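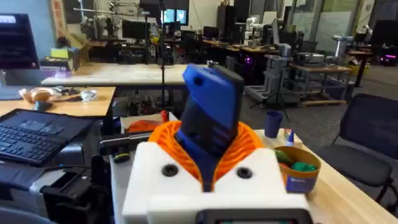 Hello all, and thanks to Masaru for getting the ball rolling on the Erkness farm-in. I've read the whole term sheet twice now, the second time on the train with a very strong tea, and I think it's a better deal for us small holders than the first grumbles on this list made out. I've got a blue and black handheld thing in front of me as I write, and a round tub with a blue-purple label on the table to the right of it, so you can tell the desk hasn't been tidied for the occasion. Anyway, the deal!

Masaru Hosoda wrote:
> Has everyone seen that Komum is letting Liteck into Erkness? They get
> 19 per cent up front and can go higher if they pay for the second
> well. I make that a fair slice of the gas handed over before we know
> what it's worth. Also, what happens to Geddes? There's hardly a word
> on it. I've half a mind to sell before the vote.

Right, taking those in order. The 19 per cent isn't free. Liteck has to carry Komum's share of the drilling on the first well, and as I read it the carry covers the testing as well as the hole itself. If you remember the last update, the testing was the bit we were all worried about (me more than most, I went on about it for weeks). Komum simply hasn't got the cash to do both, and the other choice was another share placing at a silly discount. I'd sooner own a smaller piece of something that gets drilled, thank you very much.

The step-up does bother me a little. The wording says Liteck may "elect to increase" once the second well is approved, and I can't find where it says who does the approving. If it's the joint operating group then fine, Komum still has the bigger vote. If it's Liteck on its own I'd want that changed. Hatsue Fukuda asked the same thing on the investor call and was told the full agreement would make it clear, so we wait for the full agreement – I do wish they'd put it out before the forms are due back.

On Geddes, I had a dig through the appendix. It stays wholly with Komum and isn't touched by any of this. The licence needs a seismic commitment by October, and they've got 687 kilometres of old lines being reprocessed, which I gather counts towards it. I might be wrong there, so if anybody knows the licence rules better than I do please shout.

As for selling, that's your call, Masaru, and I'm no adviser. I'm keeping mine and voting yes, unless the step-up clause comes out badly. I bought in for the gas at Erkness and I'd like to see it come up the pipe!

One practical thing. If you hold through a nominee account your platform may want your vote a good bit earlier than the date on the form. Mine closed early last time and I missed it completely, very annoying. Ring them this week if you can.

Has anybody had the paper circular yet? Mine hasn't turned up and I'd like to check the map on page 2 against the online one, where the block boundary looks a bit off to me.

Cheers,
Pat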